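Laver Tabletop Sets

Photos and text labels for small groups of household items on a covered table. Each set is a handful of ordinary things laid out the way they might be left at the end of a day, and the labels name each item and say where it lies in relation to the others.

Maintained by Samina Magsi and Teun Dewulf. Label review by Viorica Cozma. 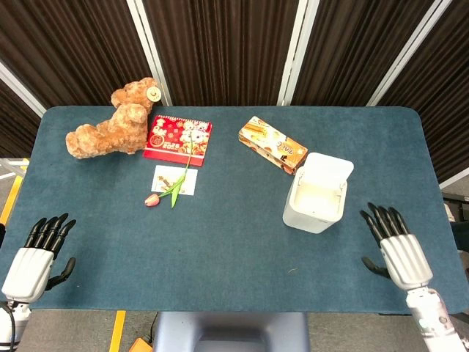
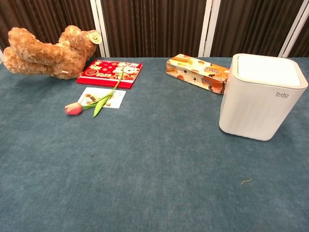
Teddy bear, red printed item, white card, tulip.

Contents

The current release has 3,000 photos in 112 sets. A set keeps the same items throughout. Another 600 photos are held back for testing and are not in the main download. The text labels come in 2 files, one for item names and one for positions.

Item names

We use the plainest name that fits. A stuffed animal is "teddy bear" if it is a bear and "plush toy" otherwise. Flowers get their common name, so "tulip" and not "flower". Packaged food is named by its packaging first (box, bag, tin) and then by what is in it, if the package shows that. Brand names go in the notes column only.

Flat printed things gave us the most trouble. Calendars, booklets and gift boxes look alike when they are closed, and the first two labelers disagreed on them often. Use "printed item" with a color when you can't tell – a reviewer will pick the final name.

Positions

Positions are given from the near side of the table. "On" means one item rests on another, even if only part of it does. A stem lying over a card is "on" the card. "Beside" is used for items that touch or nearly touch at the sides.

Soft toys are also marked as upright, on side, on back or face down. Go by the body, not the head.

Known problems

Years and small print are sometimes misread, mostly on patterned covers. Don't rely on the text column for dates.
Sets labeled before November use "bin" and "container" for the same thing. Vikas Kanaujia is merging these.
Stems and leaves are not labeled apart from the flower.

Corrections

Send the set number, the item and the name you think it should have. Kulsoom Marwat collects them for the next release.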